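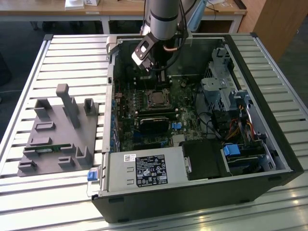
1/5
共同工房で続けている、ロボットアームによるPCの組み立て・分解の記録です。ケースは横倒しにしてアルミフレームの台に置き、側板は外しています。左のグレーの治具は3Dプリント品で、細い基板を寝かせて置ける溝があります。7月に出した版から高い柱を足しました。

2/5
治具の設計は田村初枝(Hatsue Tamura)さん。部品を置く位置が毎回同じになるので、アーム側の教示点は33から7に減りました。データはまだ整理中です。

3/5
今週はCPUまわり。爪2本でCPUの左右の縁を挟み、ロードプレートを開けたソケットの手前まで運ぶところまで組みました。ヒートスプレッダの反射が強く、手首カメラだと表面の半分近くが白く飛びます。位置合わせは縁の緑の基板部分で取る方針です。

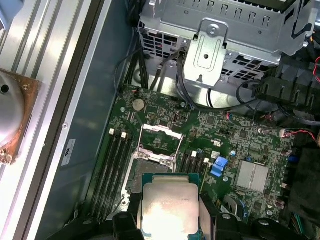
4/5
残っている作業
・照明に拡散板を付ける
・下降速度を今の半分にする
・爪の先を薄く削る(ソケットの枠に当たりそう)
・レバーを戻す動作は未着手

5/5
爪のデータはKsawery Kołodziejさんの元の形状から幅だけ変えています。欲しい人は返信ください。STLで送ります。次はメモリの差し込みを先にやるかもしれません。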